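Hard water, measured

Posted 11th September by admin
2 shares | 6 comments

The house in Skustell has hard water. Everyone on the street knows this in the general way that people know things about their plumbing, and for the first few years I dealt with it in the same general way: vinegar in the kettle, extra detergent in the washer, a new shower head when the old one started spraying sideways. In July the heating element in the water heater failed. When I pulled it, it was coated along its full length in a gray-white crust that came off in plates. That was the point at which I decided to get a number.

The town publishes one in its annual report, but it is an average across two sources that are blended in different proportions depending on demand. We are at the end of the Plultach Road main, and I suspected the mix out here was not the average mix.

Test strips are the cheap option and they are fine for a yes or no. The color pads on mine went straight to the top of the scale and stayed there, and "very hard" is a category with no upper limit. I bought a drop titration kit from Lameck instead. You fill the vial to the line, add the buffer, add the indicator so the sample goes pink, and then add the titrant one drop at a time until it turns blue. With this kit each drop is worth 6 mg/L of hardness, expressed as calcium carbonate.

The kitchen cold tap took 53 drops, which works out to 318 mg/L. The usual classification starts calling water very hard at a little over half of that.
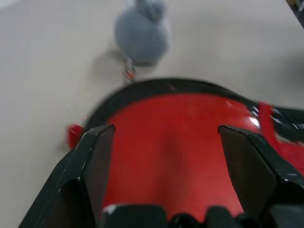
The kit does not separate calcium from magnesium. For scale and for laundry the total is what matters, so I left it at that. It also can't tell you how much of the hardness is temporary, meaning the part tied up with bicarbonate that drops out when the water is heated. For that I needed an alkalinity test, a separate bottle from the same company. Most of ours is temporary. This matches the element, and it also explains why the cold lines I have opened up over the years have been fairly clean while anything downstream of the heater has not.

What hardness does to laundry

Soap and synthetic detergent fail differently in hard water. Real soap reacts with calcium and magnesium and makes an insoluble curd, the same stuff that forms the ring on a bathtub. It settles into fabric and stays there. Synthetic detergents don't form curd to the same degree, but some of the surfactant still gets tied up, and the builders in the powder are there mainly to deal with the calcium before it does. If the builder runs out, cleaning drops off quickly.

The practical signs are stiff towels, whites that go gray, and pile fabrics that lose their loft. Anything fuzzy shows it before a flat weave does. Terry, fleece and plush all hold minerals between the fibers, and a second wash in the same water won't remove them. A soak in softened or distilled water with a little citric acid will. Check the care tag first, and don't mix the acid with chlorine bleach or put it in the same load as anything that has been bleached.

For a while I handled this with dosing. Powder has more builder than liquid, so I switched to powder and followed the hard water column on the box, and I added washing soda to the towel loads. Washing soda works by precipitating the calcium as carbonate, and in our water it precipitated enough of it to leave a film on the drum. Sodium citrate is better behaved. It keeps the calcium in solution and it goes out with the drain water. It also costs more per load, and I did the arithmetic on that and started reading softener manuals.

The softener

I looked at the salt-free units and passed on them. Some of them do change the way scale forms, and I have read the arguments on both sides, but they do not remove hardness, and the laundry problem is a hardness problem. An ion exchange softener swaps calcium and magnesium for sodium on a resin bed and then flushes the bed with brine when it is exhausted. It is old technology and the failure modes are well understood.

The unit is a Frerichs with a metered valve. Metered means that it regenerates according to the volume of water used. The alternative is a timer, which runs on schedule whether or not you were home, and uses salt accordingly. The programming asks for the raw water hardness and the installer's default was well under my figure. At his setting the bed would have been exhausted long before the valve thought so, and we would have had hard water for the tail of every cycle. I reset it with the titration number. If you take one thing from this post, check what your installer typed in.

After the first full regeneration the same tap took 2 drops. I tested again at the end of the cycle, just before the next regeneration was due, and got the same.

Then I changed it. Water that soft is unpleasant to rinse in, and there is no laundry reason to go that far down. The valve has a blending screw on the bypass that lets some raw water through, and I have it set for a target of 100 mg/L at the house side. Getting there took an evening of quarter turns, flushing the line and titrating again. The adjustment is not linear. It also drifts with flow, so the reading with one tap running is not the reading with the shower and the washer running together. I set it with one tap open and stopped.

The kitchen cold line is plumbed separately from before the softener, which keeps the added sodium out of drinking and cooking water. It also means the kettle still scales up exactly as it did.

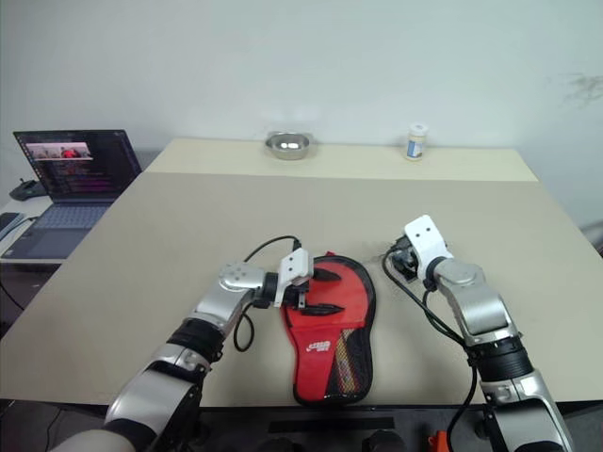

Kettle, coffee and cooking

Beans are the one place where I think the untreated line is a mistake. Calcium firms up the pectin in the skins, and dried beans cooked in our raw water stay tough well past any sensible time. A little baking soda in the soaking water helps. I use less than most recipes call for, as too much makes the skins slimy and the whole pot taste of it.

For the kettle I have gone back to citric acid. A spoonful in warm water, left until the fizzing stops, then two rinses. I don't bring it to a boil with the acid in — heated hard enough, citric acid can form calcium citrate, which is less soluble and more annoying than what you started with. Vinegar works too, but it smells, and it needs longer.

Coffee I have no settled view on. The blended water from the bathroom tap makes a rounder cup than the kitchen tap does, but carrying a jug down the hall every morning is not a system. A filter jug with a resin cartridge takes out the temporary hardness and does nearly as well, until the cartridge is spent, which happens much sooner here than the packaging suggests. I have started titrating the jug too.

Still to do: replace the anode rod in the heater, flush the bottom of the tank, and find out whether the outdoor spigot is on the raw line or the soft one. The drawings say raw. The tomatoes would prefer that, but I have not tested it yet.

6 comments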